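Foro › Hardware › Estaciones de trabajo y servidores
Tema: Xeon E5 v3 en torre Dell: orden de montaje, pasta y memoria

nando_lga
18/04/2026

Abro tema porque en el de compatibilidades se estaba mezclando todo. Tengo que volver a montar procesador y memoria en una torre Dell de sobremesa, placa verde, un zócalo, fuente extraíble con tirador azul. El procesador es de la familia Xeon E5 v3, es decir, LGA 2011-3. La memoria es DDR4 registrada.

Procedimiento que sigo, por si alguien ve algo incorrecto:

Equipo desenchufado y pulsador de encendido apretado unos segundos para descargar. Torre tumbada, panel lateral fuera. Pulsera a chasis. Disipador y ventilador retirados, cables recogidos hacia el lado de los discos. Inspección del zócalo con luz rasante y lupa. Procesador siempre por los cantos, sin tocar la cara de los contactos.

Apunto la inscripción del disipador integrado antes de poner la pasta. Después ya no se lee sin limpiar, y la diferencia entre dos modelos de la misma familia puede ser de frecuencia, de núcleos o de velocidad máxima de memoria.

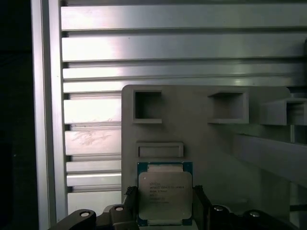 Para la orientación me guío por la marca de la esquina y por las muescas del sustrato, nunca por el sentido del texto. En este zócalo hay dos palancas y el orden importa: se abre primero una, luego la otra, y al cerrar se invierte. Si el marco de retención pide más fuerza de la normal en el primer tercio del recorrido, se levanta y se vuelve a mirar.

Dudas:

1. Pasta en grano central o en línea. El IHS de 2011 es grande y rectangular el área que interesa.
2. Memoria antes o después del procesador.
3. Si merece la pena limpiar los contactos de los módulos con isopropílico cuando vienen de otro equipo.

tresfases

1. Grano central, algo mayor que en un zócalo de consumo. La línea también funciona. Lo que no funciona es extender con tarjeta y dejar aire atrapado.
2. Después. Con los módulos puestos se trabaja peor en el marco del zócalo, sobre todo en la palanca del lado de la memoria.
3. Sí, con paño sin pelusa y dejando evaporar. La goma de borrar, no.

pcb_manchego

Discrepo en el 2. En las placas de Dell con las ranuras pegadas al zócalo prefiero poner la memoria primero. El argumento: insertar un módulo requiere bastante fuerza vertical y la placa flexa. Prefiero que flexe con el zócalo vacío y tapado que con el procesador ya apretado y la pasta puesta.

tresfases

La placa flexa lo mismo en los dos casos. Si los separadores del chasis están en su sitio, la flexión en la zona de memoria es irrelevante. Y con el zócalo vacío tienes los pines expuestos mientras empujas módulos al lado. Un módulo que se te escurre cae sobre los pines. Con el procesador dentro cae sobre una chapa.

pcb_manchego

He dicho tapado. El protector de plástico existe para eso.

tresfases

El protector que la mayoría perdió al desembalar la placa, sí.

nando_lga

Tengo el protector, pero entiendo el razonamiento. Voy a dejar fijado el criterio: procesador, marco cerrado, memoria, pasta, disipador. La pasta al final, con la memoria ya puesta, responde a la objeción de pcb_manchego en la parte que me parece válida.

Sobre las ranuras. Antes de insertar miro tres cosas: que la lengüeta del extremo esté abierta, que la muesca del módulo coincida con el tope y que no haya polvo compactado en el canal. Lo último es más frecuente de lo que parece en equipos que han estado años bajo una mesa. Aire a presión en ráfagas cortas, con el bote vertical.

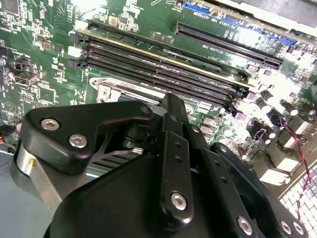
La ranura que se llena primero viene serigrafiada en la placa y detallada en el manual de servicio. No vale aplicar la regla de otra marca. He visto placas en las que el canal A empieza en la ranura más alejada del zócalo y otras en las que es al revés. Con un solo módulo en la posición equivocada, algunas BIOS avisan y arrancan, y otras se quedan en el código de pitidos o con el LED de diagnóstico fijo.

Con cuatro ranuras en un zócalo de cuatro canales lo lógico es cuatro módulos iguales, uno por canal. Con 2 módulos funciona en doble canal y el ancho de banda teórico queda en la mitad. En compilación apenas lo noto; en cálculo con matrices grandes, bastante.

raulete_sff

Ojo con los módulos. Registrados y sin registro no se mezclan, y en los foros de segunda mano se venden como si diera igual. Yo compré un lote en Stavard descrito como "DDR4 ECC", sin más. Eran UDIMM ECC. Devolución completa, pero 11 días entre una cosa y otra.

nando_lga

La etiqueta del módulo lo dice. R en el código de velocidad para registrado, E para sin registro con ECC, U para sin registro. Si el vendedor no pone foto de la etiqueta, no compro.

ohmio_seco

Añado lo del par de apriete del disipador. Los cuatro tornillos en cruz, media vuelta cada uno hasta que hacen tope. Los de estos Dell llevan muelle y tope mecánico, así que no se puede pasar uno salvo con atornillador eléctrico mal regulado. El error habitual es apretar uno del todo y después ir a por el opuesto: la base se inclina y la pasta sale por un lado.

pcb_manchego

Y comprobar el conector del ventilador antes de cerrar. Estas BIOS detienen el arranque con mensaje de fallo de ventilador si no leen las vueltas. Si el conector no es estándar y alguien ha puesto un adaptador, hay que mirar que el cable tacométrico llegue a su pin.

nando_lga

Apuntado. En mi caso el conector es el original.

Queda el asunto del cableado y la fuente. La fuente sale tirando del asa, así que conviene extraerla antes de tocar nada si hay que mover mazos. Yo la dejo puesta cuando solo trabajo en zócalo y memoria, siempre con el cable de red fuera. Los cables de los discos los sujeto de manera que no crucen por encima del disipador ni del paso del aire. Brida de velcro, las de plástico obligan a cortar cerca de la placa cada vez.
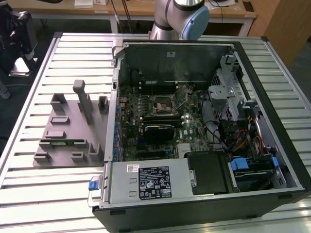 Thandeka Pretorius
Una precisión sobre la fuente: con el cable quitado, el asa fuera y los condensadores descargados no hay diferencia eléctrica entre dejarla o sacarla. La diferencia es mecánica. Con la torre tumbada, el asa sobresale y es fácil engancharla con la manga al girar la caja. He visto una fuente salirse a medias de su guía y, al volver a poner el equipo en pie, no hacer contacto. Síntoma: equipo completamente muerto después de un montaje correcto. Media hora desmontando memoria para nada. Empujar la fuente hasta el clic es lo primero que compruebo.

tresfases

Confirmo. Me pasó con la misma serie y llegué a pedir una fuente nueva.

raulete_sff

Pregunta lateral. ¿Alguien ha usado la pasta Zarkus en equipos que van a estar encendidos de continuo? La tienen barata en Wisent, 148 pesos la jeringa pequeña, y no encuentro datos de envejecimiento.

ohmio_seco

La tengo en dos estaciones. Temperaturas normales, sin sorpresas. Las monté en agosto, con lo que todavía no puedo decir nada del secado a largo plazo. Para un E5 de gama baja cualquier pasta decente sirve, el consumo no exige más.

pcb_manchego

No comparto lo de "cualquiera". Una pasta muy fluida en una torre vertical migra con los ciclos térmicos. Prefiero una densa aunque pierda un grado.

ohmio_seco

¿Tienes medidas de esa migración o es impresión?

pcb_manchego

Tengo disipadores desmontados con la mitad superior seca. Medidas comparativas, no.

ohmio_seco

Pues eso puede ser presión desigual del disipador. Volvemos a los tornillos en cruz.

nando_lga

Ese debate mejor en el tema de pastas, que ya existe.

Dejo la secuencia corregida para quien llegue por el buscador:

Desconectar y descargar.
Tumbar la torre y comprobar que la fuente está encajada.
Retirar disipador, limpiar restos.
Inspeccionar zócalo.
Anotar modelo del procesador, colocarlo y cerrar el marco en el orden de las palancas.
Limpiar ranuras, insertar módulos según manual hasta que cierre la lengüeta.
Pasta, disipador, tornillos en cruz.
Conector del ventilador.
Primer arranque con el panel quitado y sin tarjetas que no hagan falta.
Entrar en la BIOS y revisar cantidad, velocidad y canales de memoria.

El primer arranque tras cambiar memoria tarda bastante más de lo normal por el entrenamiento. No apagar a mitad.

raulete_sff

¿Pasas test de memoria después o te fías del de la BIOS?

nando_lga

Memtest, pasada completa como mínimo. El de la BIOS solo me sirve para descartar un módulo mal asentado. Con ECC además reviso el registro de eventos: un error corregido no aparece en pantalla y el equipo sigue funcionando.

Thandeka Pretorius
En el registro hay que mirar también la ranura que indica. Si el error se repite en la misma ranura con otro módulo, toca volver al zócalo. En 2011-3 un pin doblado deja a menudo un canal sin funcionar y el resto del equipo arranca con normalidad.

nando_lga

Lo añado a la lista, después de la revisión de la BIOS.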